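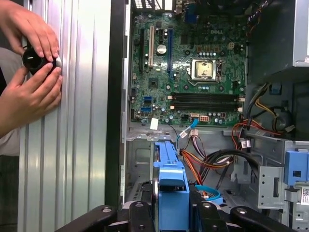 Dust, lint and other uninvited guests

If you've lived in the same place for more than a couple of winters you'll know that dust has its favourite spots, and that most of them are the ones we never get around to. I've been keeping a little list on the inside of the pantry door, and after a few letters on the subject I thought I'd type it up properly.

Start high and finish low. My mum taught me that and I ignored it until I was well past thirty, happily vacuuming the carpet first and then knocking everything off the ceiling fan on top of it. An old pillowcase is lovely for fan blades - slip it over, press down and draw it back towards you, and the fluff stays in the bag. Shake it out over the garden, and mind which way the wind is blowing!

For venetian blinds, wear a pair of old cotton socks on your hands, one damp and one dry. Close the slats, do one side, flip them and do the other. I put the radio on for this one.

The fridge coils want doing twice a year. Switch off at the wall, ease the fridge forward (put a folded towel under the front feet if you've got lino) and use the long crevice nozzle with a soft brush. Hugo Carretero wrote to say he found 40 cents and a whole fridge magnet back there, which is better than I've ever done.

Computers and televisions are dust magnets too. Shut down, unplug, and go over the vents with a soft dry paintbrush. If you're confident taking the side off a desktop, do it on a bare table well away from the rug, touch some bare metal before you reach in, and use short bursts from a can of compressed air with the can held upright. Hold the fan blades still with a finger so they don't spin. No sprays, no damp cloths, and no feather dusters, please.

Now, the laundry. Pull the lint filter after every load, of course, but once a month give it a wash in warm soapy water as well, as dryer sheets leave a film you can't see. Let it dry right through before it goes back in.

For skirting boards I make up a bucket with 400 ml of warm water, a splash of white vinegar and one drop of dish liquid. Wring the cloth out hard. Ezequiel Benítez swears by a paint roller with a sock over it to save his knees, and having tried it along the hallway I'm rather a convert, although the corners still need doing by hand.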